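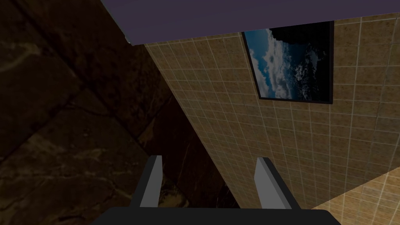 Sirkeck water rates to rise in July after main replacement

Households in Sirkeck will pay 6 percent more for water starting in July, after the town council voted to cover the remaining cost of replacing the main under Dahlgren Street.

The increase applies to the usage part of the bill. The fixed monthly charge stays where it is, and sewer rates are not affected. Customers who pay by automatic withdrawal do not need to do anything. The new rate will show up on the first bill mailed after the change.

The Dahlgren Street main serves 611 homes and a handful of small businesses between the fire station and the Ziltus Bridge. The old cast iron pipe was 70 years old and had broken 3 times over the winter, once closing the elementary school for a day. Repairs after each break were paid for out of the town's reserve fund, which the council said could not carry the full replacement as well.

Most of the work is done. Crews from Fliment, the contractor hired for the job, finished laying the new pipe last month and have been moving house connections over one block at a time. Residents get a notice on the door the day before their water is shut off. The shutoffs run from 9 a.m. to 2 p.m., and the town asks people to run a cold tap for several minutes afterward, starting with the one closest to where the line comes into the house. Water that looks cloudy right after service comes back is usually just air and should clear in a glass. Water that stays brown should be reported to the public works office.

Anyone with a filter on a kitchen or bathroom faucet should take it off before flushing the line. The same goes for the small screens on shower heads, which can catch grit shaken free when the new connections are made. 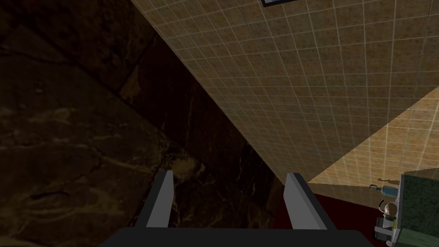

Sølve Engebretsen told the council that the notices were coming too late for people who work nights and sleep through the morning, and asked that they go out at least two days ahead. He also said he had no complaint about the rate itself, but wanted the bill to show what part of it was going to the main.

The council did not vote on either request. Members said the public works office would look at the timing of the notices, and that a separate line on the bill would depend on whether the billing software allows it.

Paving on Dahlgren Street will wait until all the connections have been moved and the trench has had time to settle. Until then the street stays open to local traffic — one lane in places — and parking is not allowed on the north side during working hours. Trash and recycling should be set out on the south side.

The council also put off a decision on the next stretch of pipe, which runs from the bridge to the ball fields. That section is newer and has not broken, but it is the same narrow size as the one just replaced. It will be taken up again with the fall budget.

Copies of the new rate sheet are available at the town hall counter and at the library.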